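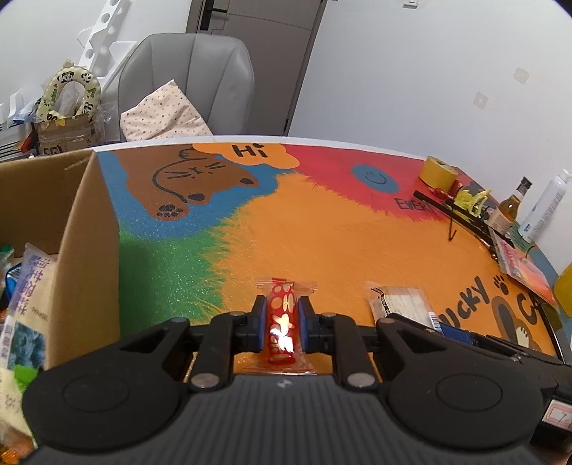 Photo: Benedikt Stüber

Filed under: Robots & Learning

1/ Some notes from our month of collecting demonstrations for Remia, our small grasping project. I write them in a thread so I will not forget them, and maybe another small team can use them.

2/ We use a hand-held gripper with a camera on it. A person holds it, picks up a thing, puts it somewhere else. The recording becomes one example. In the photo the fingers are closed on a small snack packet in clear plastic.

3/ Packets are the hardest class for us. The wrapper is shiny, so the glare moves when the hand moves, and the crimped ends stick out at both sides. From the video it is not easy to say where the packet really begins.

4/ On Thursday we recorded 284 episodes. After checking we kept 270. Most of the others were thrown away for the same mistake: the person started to move before the recording had started. Now we wait for the beep -- and then we wait one more breath.

5/ Jarlath Quinlan asked me if the painted table is a problem for the model. I think it is a help. In October we trained only on a plain white desk, and the policy became lost on every other surface. Orange paint, letters and a cartoon animal saying "Hi" are good medicine against this.

6/ The same with the clutter. We leave the tape, the bottles and the cables where they are. My first wish was to clean everything, and I had to learn to keep my hands away.

7/ A rule which we made too late: change the person often. I close the fingers slowly, Benedikt closes them fast. When one person did a whole afternoon alone, the model copied also his bad habits.

8/ We write a short label for every episode: object, start place, end place, who held the gripper. It takes 4 seconds if you do it at once. If you do it in the evening it takes much longer, and half of it is guessing.

9/ Still open for us: how many different packets are enough? We have 18 now. With soft ones the fingers sometimes press too much, and I do not know yet if we should record this as a failure or as a normal grasp.

10/ If you have collected soft packaging with a similar tool, please write to me how you labelled it. Next week we begin with bottles -- I expect new troubles with the caps.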